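Racks and tubes: a few bench habits for the new term

The Sugden teaching lab has reopened after the floor work, and the benches are back in their old places. The Kuser store cupboard was emptied and refilled while we were closed, so tubes, racks and caps are now on the middle shelves, with the tall glassware above them. Pipette tips have moved to the drawer under the balance.

Eight clear plastic racks are in circulation. All of them have lettered and numbered holes, and we would like groups to start using those positions in their notebooks. Writing "orange tube" works until a second group makes up something a shade lighter. Writing the row letter and column number takes no longer and still makes sense a week later. Put the rack down with A1 at the top left before you load anything, and sketch the layout on the first page of the write-up.

Conical tubes will lean in a rack with round openings that are a little wide for them. A lean does no harm with a small volume of colored liquid in the tip, but read the graduations with the tube held upright at eye level. Leave gaps between tubes when you can. It is easier to get hold of one without knocking its neighbor, and spills are simpler to wipe up. 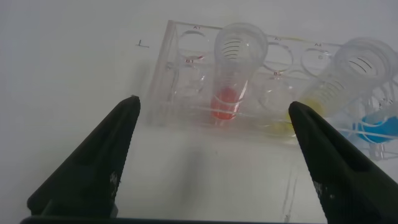 A reader from the Grultau evening group wrote to ask whether the dye practical could use lids throughout, as tubes left open on the bench had been knocked over twice in January and the red had gone into the holes of the rack. The same note asked for paper towels at both ends of the room.

Lids are fine for any step where you are not adding or removing liquid. There is a box of 64 spare caps on the middle shelf, and more can be ordered. Paper towels will be put by both sinks.

Red and orange dyes are the slowest to come off clear plastic. Rinse the rack in cold water as soon as you finish, then wash it with the usual detergent and a soft bottle brush. Do not use acetone, which clouds the plastic and can lift the printed labels. Racks with labels too faint to read should go in the tray marked Prornent by the door. We have 7 replacements waiting.

Used tubes go in the bin beside the fume hood once they have been emptied into the waste bottle. Unused ones can go back in their bag if they have not been out on the bench. The next tube order closes at 4 p.m. on the last working day of the month, and requests should be left on the clipboard inside the cupboard door.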